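4.2 Sorting with two arms and a busy wall

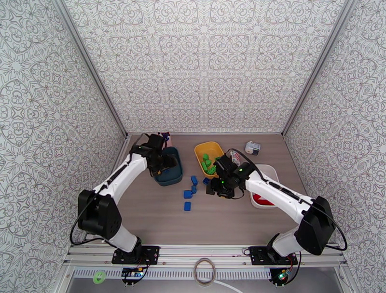 Figure 3. The two-arm cell during a block-sorting trial, with blue blocks on the table and green blocks in the yellow bin.

The sorting task was meant to be the dull one. Blocks of one colour go into one bin, blocks of another colour go into a second bin, and the reader moves on to Section 4.3. We had set aside 12 days for it in May and used them all on the walls.

The patterned wallpaper (Figure 3) was Visser's proposal. Policies trained in the plain Cilletmont cell had scored well for months, and she suspected that they had learned the colour of the background as much as the task. We therefore papered the left, back and right walls and collected 1,314 demonstrations in the new cell, leaving the bins, trays and clutter where the operators liked them. The older policy, shown the new walls, reached with great confidence for a medallion.

We compare 2 training sets. The first holds only plain-wall demonstrations; the second swaps 543 of them for patterned ones, so that the total stays the same. Both use the Golberg encoder with its weights frozen. A trial counts as a success when every loose block is in its assigned bin and neither arm has stopped on a force limit. Knocking a bin over is a failure, even if the blocks end up inside it, a point on which Frade and Alarcón still differ.

The mixed set did better in both cells, and nearly all of the gain came from the approach phase. Once the jaws were low over a block, the two policies behaved much alike. What the mixed set did not cure was dithering: with blocks lying midway between the arms, each arm tended to wait politely for the other until the time limit ran out. Cáceres tried a fixed priority for the right arm, which ended the courtesy and produced collisions instead. We return to this in Section 5.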